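Swap partition vanished after I resized root, now boot sits there for a minute and a half

Ilídio Bragança
Asked in November, edited twice

Hi all. Dual boot desktop, Debian and one other distro I never use any more. Root was getting full so I booted a live USB, opened GParted, deleted the old swap, grew root into the space and made a new swap at the end of the disk. All went fine, no errors.

Now every boot hangs on "A start job is running for dev-disk-by-uuid..." and counts up to 1min 30s, then gives up and carries on like nothing happened. Desktop is fine after that. free -h says swap is 0. Hibernate is gone from the menu too, which I did use.

Stuff I tried allready:
- reinstalled grub from the live USB, no change
- update-grub, no change
- turned off quiet splash so I could read the messages, that's how I found the start job line
- unplugged the external backup drive in case it was that

Disk is an older SATA SSD, machine is called macedo if it matters for reading the logs. I'd rather not reinstall, there's a licence server set up on it for work and I do not remember how I did it. Is it a grub thing or something else? Also do I need to put the swap back in the same place it was?

Njoroge Mfinanga
Accepted

Not grub. Grub has done its job by the time you see start job messages. It's your fstab still pointing at the UUID of the swap you deleted. New partition = new UUID, and systemd waits 90 seconds for the old one to turn up, which it never will.

Open a terminal:

sudo blkid

Find the line with TYPE="swap" and copy the UUID. Not the PARTUUID, people grab the wrong one all the time. Then

sudo cp /etc/fstab /etc/fstab.bak
sudo nano /etc/fstab

Look for the line with swap in it, paste the new UUID over the old one, save. Test without rebooting:

sudo systemctl daemon-reload
sudo swapon -a
free -h

If swap shows a size now you're most of the way. Second half is the resume file, and it's the bit that gets forgotten. Look in

/etc/initramfs-tools/conf.d/resume

Will say RESUME=UUID=something old. Same new UUID goes in there. Then

sudo update-initramfs -u

and reboot. If you have a resume= in /etc/default/grub as well, fix that and run update-grub after. Some setups have it in both places, some have neither.

Position on the disk doesn't matter for a swap partition. Size does for hibernate, go at least as big as your RAM to be safe. Mine is 14 GB and it's been fine.

Do the other distro's fstab too or you'll be back here the next time you boot it. Mount it from Debian and edit it there, quicker.

Plosex

had the same thing on my box (bernia) after a clone. I just put a # in front of the swap line and rebooted. no more wait. you dont really need swap if you have lots of ram

also you can mask the unit, cant remember the exact command, systemctl mask and then the name of it. Google it. And check the sata cable, mine was loose once and it took ages to boot.

Ilídio, whats your systemd-analyze blame say? would be good to see before and after. Mine is 4 seconds for the worst one now, network wait is gone too as I turned that off. Not much else on that machine, Firefox and a spreadsheet and my photos folder, wich is most of the disk.

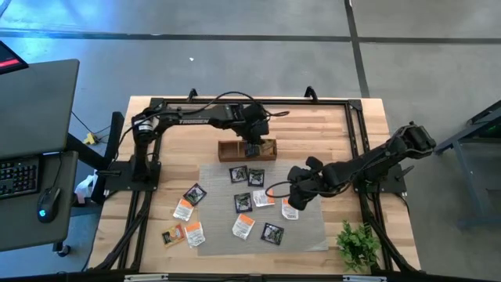 Njoroge Mfinanga: commenting it out stops the wait but then he's got no swap and no hibernate, and he said he uses hibernate. Also leave the resume file wrong and you can still get a pause early on with "Gave up waiting for suspend/resume device". Don't mask it either, the unit gets generated from fstab so just fix fstab.

Plosex: ok fair, missed the hibernate bit

Ilídio Bragança: That was it. Old UUID in fstab AND in the resume file. Fixed both, ran update-initramfs, boots straight through now. Swap shows up in free -h. Hibernate is back in the menu, haven't tried it yet, will do Friday when I don't have anything open. Other distro still to do.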